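October
Notes by Alina Rusu

Clothes Care, session 4: folding a T-shirt on the bed

Most folding guides assume you own a large table and a free afternoon. I doubt either is common, so these notes assume a bed. A mattress gives under your hands and a sheet wrinkles as you work, which spoils the crisp lines promised in the books. Put up with it.

1. Clear a patch wider than the shirt. Boxes and the like can go back against the wall. I don't believe the whole room must be tidy first — that advice mostly produces people who never fold anything.

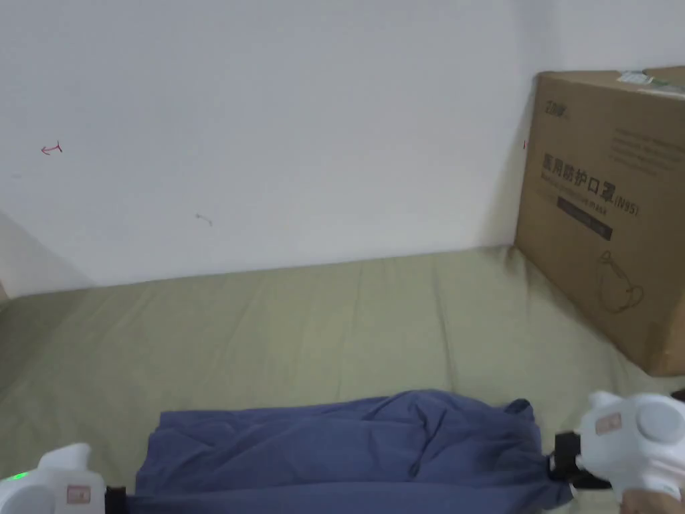
2. Lay the garment down and open it out. The Prarketine handout tells you to smooth it 12 times with the flat of the hand. I have tried this and cannot tell the result from two passes. Pull out the big creases and leave the small ones alone. Cloth lying slantwise across the bed is harder to judge than cloth lying square to it, so turn it before the first fold.
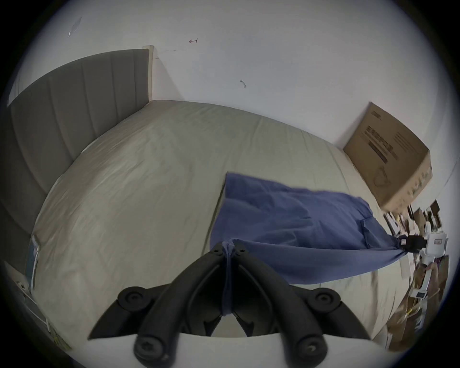 Alina Rusu
Course tutor, Household Skills, Stilstead

3. Bring one side across the body, with the fold starting just beside the neck. Hold the corner, draw it lightly and set it down. If you tug, the hem goes crooked and you start again. Repeat on the other side, turn the sleeves in, then fold up from the hem.

The claim that a folded shirt "lasts longer" turns up everywhere, and I have yet to see it tested properly. Fold because it fits the drawer. A collar with a hard crease in it looks poor whichever method you used.

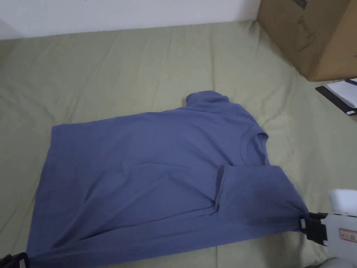

Bogdan Mihăilă objects that the sides should never come in first: he folds the shirt in half lengthways, sleeve on sleeve, and says the neck sits flatter that way. It may do. His way leaves a crease down the chest, which I dislike more than a slightly uneven neck.

For Thursday: fold the same shirt both ways, leave each overnight in a drawer, and write down which you would wear without ironing. Bring the shirt.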